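Office Setup and Furniture > Desks and Storage

Thread: Partition clips and a desk tray that won't stay put

deskmouse705
We moved into the second floor at Callulham in January and everybody got the same white desk with a dark gray partition along the back. The partition is held on with small white clips. Mine has two of them and the panel still leans toward me when the person on the other side puts anything against it.

Second thing is the tray. I want something shallow at the back of the desk for pens, tape and a mug, but every tray I've tried slides forward when I pull the keyboard toward me. Is there a tray people like, and is there a fix for the clips that doesn't involve drilling?

Desk is 1440 mm wide if that matters.

plainoak
Tighten the clips first. They work loose when people lean on the panel. On ours there's a hex screw on the underside and you need to lie on the floor to get at it.

If it still leans, get a third clip and put it in the middle. Two is not enough on a 1440.

Hallway_Tom
Disagree on the third clip. I have two on the same width and it's been solid for over a year. Spacing matters more. Most installers put both clips wherever their hands happen to be. Measure in from each end and make them even.

deskmouse705
Mine are not even. One is near the left end and the other is a good way in from the right. I'll try moving that one.

plainoak
Even spacing helps but the panel still bows in the middle if it's a soft one. Is yours felt or hard?

deskmouse705
Felt over something. It gives a little if you press it.

plainoak
Then I'd still add the third.

rowan_k
For the tray, I used a Shibata one for a while. Nice looking, but it has hard plastic feet and it skates all over a white desktop. I stuck shelf liner under it and that helped until the liner curled up.

The Corkolby has a cork base and doesn't move. It is 336 mm long so it leaves room for a monitor stand next to it. Cork does pick up crumbs.

Hallway_Tom
Cork also stains if you spill coffee near it. I'd go with rubber dots. A sheet of them costs next to nothing and you can put them under whatever tray you already have.

rowan_k
The dots left gray rings on my desk. They came off with dish soap, but it took a while.

quietcorner
We went with black trays that have rounded recesses on top and an angled gray front. I put ours right up against the partition so it has something to push back on, and I stopped worrying about the feet. The recesses are good for small things that roll. Long pens are better off in a cup.
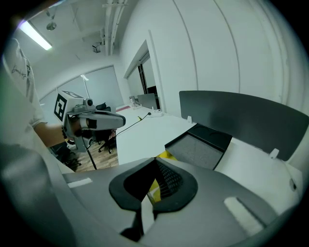 Re: Partition clips and a desk tray that won't stay put

deskmouse705
Thanks, that's close to what I had in mind. Does the angled front get in the way of your keyboard?

quietcorner
No, there's plenty of desk in front of it. I wouldn't want it on a shallow desk though.

Hallway_Tom
Pushing a tray against the partition is how you get a leaning partition on the other side. Just saying.

quietcorner
It weighs next to nothing. Ours hasn't shifted.

plainoak
If your desk has a cable hole near the end, check that the tray doesn't cover it before you settle on a spot. I had to empty mine and start over to get a charger through.

deskmouse705
Moved the right clip out and tightened both. It leans less but I can still push it over with a finger. I've asked Dema for a third clip and they say 90 days - apparently they don't stock them separately. Going to try the tray against the panel in the meantime.

rowan_k
90 days for a clip? Ask whoever looks after your building first. There was a bag of spares in our supply closet.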